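Schmetterlinge an der Wand: eine kleine Nische tapezieren und einrichten

Ich liebe kleine Räume! Ein Zimmer mit großem Muster zu tapezieren, traut sich kaum jemand, aber eine Nische, ein offener Kasten oder das Innere eines alten Regals, das geht an einem Nachmittag. Und genau da darf es ruhig richtig bunt werden. Rachid El Ouafi hat mich mit seiner Garderobennische auf die Idee gebracht, seitdem sehe ich überall Ecken, die nach Papier rufen.

Was man braucht: Tapete mit großem Motiv, Vlieskleister, Cuttermesser mit frischen Klingen, ein langes Lineal, eine Andrückrolle, Bleistift, Schwamm. Für die Rückwand und zwei Seitenwände hat mir eine einzige Rolle gereicht, vom Kleister habe ich 500 Gramm angerührt und nicht alles verbraucht.

Zuerst das Muster auslegen. Rollt die Tapete auf dem Boden aus und sucht euch den schönsten Falter für die Rückwand aus. Der kommt nach oben in die Mitte, denn unten verschwindet er später hinter den Sachen. Dann messen und mit 2 cm Zugabe an jeder Kante zuschneiden. Die Rückwand klebe ich immer zuerst und lasse sie auf beiden Seiten einen Zentimeter um die Ecke laufen. Die Seitenwände kommen danach und werden genau in der Ecke abgeschnitten.

Kleister auf die Wand, Bahn von oben ansetzen, von der Mitte nach außen andrücken. Blasen lassen sich in den ersten Minuten noch wunderbar herausschieben. Die Überstände schneide ich erst am nächsten Morgen ab, dann reißt das Papier nicht mehr so leicht.
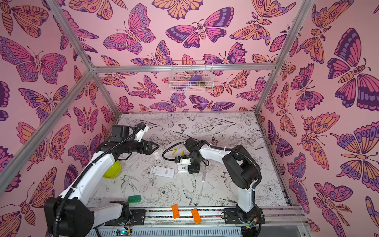 Zuletzt geändert: im Mai

Rosa Grund, dazu Falter in Magenta, Violett, Flieder, Pfirsich und Orange — mehr Farbe passt kaum auf drei Wände, und ich finde es herrlich! Beim Boden bin ich deshalb auf Schwarz und Weiß gegangen: Blumen, Blätter und Vögel mit langen Schwänzen, nur als Linien gezeichnet, fast wie im Malbuch. Ein kleiner Schmetterling ist auch dabei.

Für den Boden die Fläche ausmessen, das Papier zuschneiden und erst einmal trocken einlegen. Wenn es sich an einer Ecke wellt, nehmt noch einen Millimeter weg. Ich fixiere es nur an den Rändern mit doppelseitigem Klebeband, so kann man das Motiv später tauschen.

Jetzt der Korb. Weißer Draht ist vor so einem Muster mein Favorit, die Flügel schimmern durch das Gitter. Er hängt an der Querstange oben an der Rückwand, mittig. Abdelkrim Ghoneim hängt seinen lieber seitlich auf, damit der große Falter frei bleibt. Probiert beides aus, bevor ihr euch festlegt. In den Korb kommt nur Leichtes, und wer mag, sortiert nach Farbe: Violett und Blassrosa sehen vor dieser Tapete einfach toll aus.

Reste der Tapete bitte aufheben! Ich habe damit schon Schubladen ausgelegt und zwei Hefte eingebunden.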